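Mushi Bottle Righting Package

Product code: TD-1448
Series: Tudura Two-Hand Manipulation
Supplier: Stoteo
Status: In stock, download or drive
Page last revised: 2023-01-02

Overview

The Mushi package is a set of recorded demonstrations and a training method for one job: taking plastic bottles that are lying down and standing them up with two grippers. It includes 1448 demonstrations, the training code, the trained weights and the written test procedure we used to get the results on this page.

All demonstrations were made by a person holding a gripper in each hand. No robot arm was used during recording. The trained policy outputs gripper motion and jaw opening, and your own arm controller turns those into joint commands. Buyers who already run a two-arm cell with parallel or linkage-type grippers can use the package without changing their hardware, provided each gripper carries its own camera.

Mushi replaces the earlier single-hand package in the Tudura series. The single-hand data is still available to existing customers on request, but it is no longer developed.

What the method does

Standing up a bottle is harder than picking it up. An empty drink bottle is light and rolls away when touched off-center. A soft one dents in the jaws and then springs back when released. Printed labels and clear plastic give the camera very different things to look at, sometimes on the same bottle.

Most grasp data teaches a gripper to close on an object and lift. Mushi adds the part after that: turning the bottle, setting the base down, letting go slowly, and touching it again if it is not where it should be. The second gripper is used to steady, block or clear space, and it has its own camera view in every recording.

Each demonstration begins with a group of bottles lying on their sides at mixed angles. Some have the base toward the operator and some have the cap toward the operator. Bottles may lie across a printed border or on a second cloth. Operators start with open jaws.
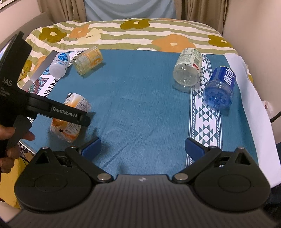

Recording conditions

Recording was done in furnished rooms with ordinary household things left in view. We chose this on purpose after our first trials on a bare gray bench. A policy trained on the bench data did well on the bench and poorly on anything with a pattern. Cloths with strong borders were the worst case, as the policy would reach for the edge of a printed band as if it were the side of a bottle.

The Mushi recordings use patterned cloths, plain cloths, bedspreads, curtains in the background and paper at the side of the work surface. Cables and furniture are often visible. Nothing has been masked or painted out. If your cell is clean and evenly lit you should still train on the full set. We tried removing the busy recordings and the results on a plain surface did not improve.

Light is indoor light. There is no outdoor recording in the package.

Bottle types

The bottles are common plastic ones: clear, tinted and opaque white, with screw caps and wrapped or glued labels. Small medicine-style and supplement-style bottles are included along with drink bottles. Labels are in more than one language. The policy does not read labels and no text annotation is supplied.

Glass bottles, cans, cartons and open cups are not covered. Bottles filled to the top are present but rare, and we do not recommend the weights for heavy bottles without further training.

How a demonstration is divided

Every recording is cut into 3 stages, with a time mark at each change:

Approach. Both grippers move in. One goes to the chosen bottle and the other takes a supporting position or stays clear.

Turn. The jaws close, the bottle is lifted or rolled up over its base, and the base is brought down flat.

Settle. The jaws open. The operator may nudge the bottle with the outside of a finger pad, push at the base to move it, or leave it alone.

The settle stage is the main addition over the single-hand package. Earlier recordings ended when the jaws opened, so the policy had never seen what a person does with a bottle that is standing but in a poor position. In Mushi the recording continues until the operator moves on to the next bottle. Contact with the lower edge of a standing bottle is marked separately from grasping contact, so that the two are not mixed in training.

While one hand is working near a standing bottle, the other is often already moving among those still lying down. Blur from fast motion is common in these parts. We kept it. Deployed arms produce the same blur, and recordings with blur removed gave a policy that stopped responding during quick moves.

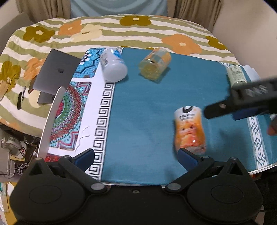
RESULTS

Test procedure

The trained policy was tested at the Brarkotari site on a two-arm cell using 10 bottles that do not appear in the training recordings. All were empty or partly filled. Each bottle was laid down at an angle taken from a printed sheet and given 3 attempts. A bottle passed if it was standing on its base with both grippers clear at the end of every attempt.

Outcome

With the full method, all but 2 of the bottles passed. Both failures were soft clear bottles with a crushed lower section. The grippers got them upright, but the base would not sit flat and the bottles leaned and fell after release.

With the settle stage removed from training, the crushed bottles failed in the same way and several ordinary bottles failed as well. The usual fault was a bottle left against the finger pad, which then tipped when the arm withdrew.

With the second gripper's camera view removed, the policy could still stand up bottles that were well apart. It had trouble when they were close together, and it knocked over bottles it had already finished.

These are results for one cell with one set of pads. We have not tested hard plastic fingers. Pads that grip the label too firmly may drag the bottle during release, and we would expect more failures in the settle stage with those.

Known limits

The policy does not sort bottles, line them up or choose an order that makes sense to a person. It usually goes for the nearest one.

Thin thread, loose wire and plastic bags near the work surface do not normally affect it. Bags lying between the bottles do.

It does not know when it is finished. Use the supplied stop check or your own.

Package contents

Demonstration recordings, both gripper views, with jaw opening and gripper pose
Stage marks and contact marks for every recording
Training code and configuration files
Trained weights, full method
Trained weights, settle stage removed (for comparison)
Test sheet with bottle angles, ready to print
Setup guide

Grippers, arms, cameras and bottles are not included.

Requirements

Two arms with enough shared reach to work over the same surface
One camera on each gripper, looking forward between the fingers
A gripper with jaw opening that can be commanded to positions between open and closed
A workstation with a current graphics card for training (running the supplied weights needs much less)

Camera placement matters more than camera model. Both fingertips should be visible at all jaw openings. If your mount hides one fingertip when the jaws are wide, move the mount before you collect anything or run the weights.

Adding your own bottles

The setup guide explains how to record more demonstrations and add them to the training set. Start with the bottle types that fail and record them in the room where the cell will be used. Keep failed attempts that the operator goes on to correct. Remove a recording only if a camera drops out or the pose tracking is lost.

Ordering

The package is sold per site. Research and teaching sites may publish results obtained with it and should cite the package as Stoteo Mushi, Tudura series. Recordings may not be passed on to other sites.

Customers with the single-hand package can order the upgrade code TD-1448-U. Please have your original order reference ready.

Related items

Tudura Lid and Cap Package
Tudura Folding Cloth Package
Replacement test sheets, pack of 10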